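Wogan Gift Finder, reviewed

Astutow wants $30 for a deck of cards that promises to end bad presents. You answer questions about the person, add up a score and look it up in a booklet of 752 ideas. I ran my sister through it twice. She got a foot bath, then a globe.

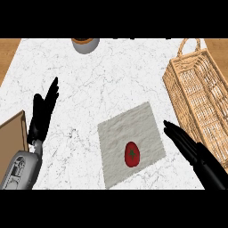

Trefor Edwards wrote in that his deck sent him to bath salts for every man over 50, and that he'd sooner ask people what they want.

Fair enough. The booklet is padded, the scoring is fussy, and "thoughtful" seems to mean "candle." I gave mine away in February.
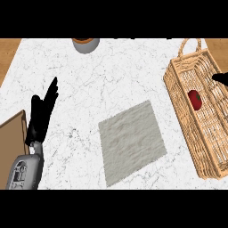
Marble counter with a gray container at the back.

Rating: 2 out of 5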